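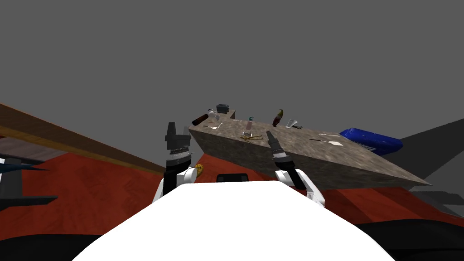
Ticket 2789 – Evaluation group, simulated tabletop manipulation
Subject: Success rate for the cluttered-counter condition does not match the submitted result
Component: Ploromura scoring module
Status: Resolved, documentation pending

The reported success rate for the cluttered-counter condition could not be reproduced from the archived episodes. The method under test selects a grasp target from head-camera views rendered at a fixed tilt, and the score depends on matching each selected target to an entry in the object list. The condition uses a stone-textured table with small items spread over most of its top, among them a thin gold-colored object with branching prongs. In the view attached to this ticket the right gripper is close to that object. The scoring module recorded the selected target as the red bottle with the yellow top, farther along the table.

Steps taken

1. Episodes were replayed on the Bamham server with the original seeds. The mismatch appeared in the same episodes each time.

2. The policy output was compared with the scoring log. Target coordinates in the policy output were correct. The error entered when coordinates were converted to the object list.

3. Camera roll was set to zero for a short test set. All targets in that set were matched correctly. This pointed to the tilt correction, which the Jaiswal renderer applies once and the scoring module was applying again.

4. The second correction was disabled in a test build and the full condition was run again. A view from the same environment was added for comparison.

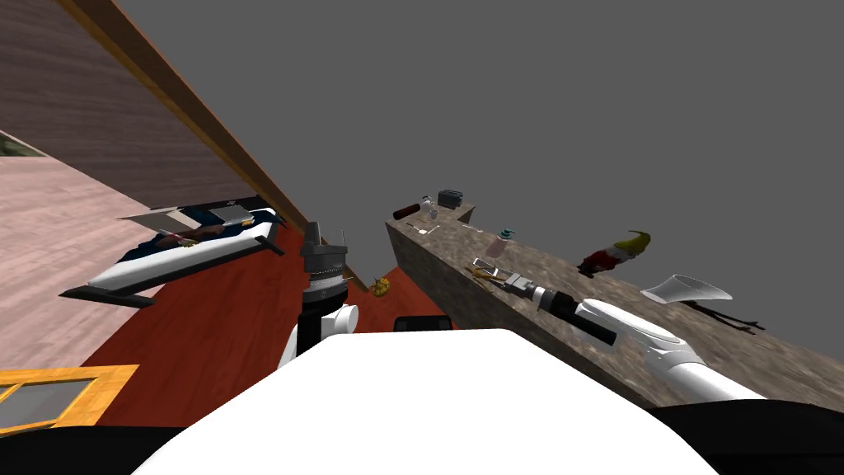

Source: Ploromura simulation archive, Berkcombe Laboratory

The right gripper is near a small silver rectangular object on the counter. The toaster stands toward the far end and was used as the reference point for checking the corrected coordinates. Under the test build, its listed position agreed with the renderer.

Result

Of 2996 archived episodes, 171 had been scored against the wrong target. The policy itself is unchanged, and no retraining is required. The submitted success rate should be withdrawn and replaced with the value from the corrected run.

Comment, Zakhar Pasichnyk, Monday, 10:40

I have reviewed the replay logs and agree with the finding. Please keep the original scores in the archive under a separate label. The comparison baseline was scored with the same module, so it must be recomputed before the two methods are placed in one table.

Comment, Evaluation group, 15:15

Baseline recomputation has been queued under ticket 2126. The fix is merged – the documentation page for camera roll still describes the old behavior and will be revised before this ticket is closed.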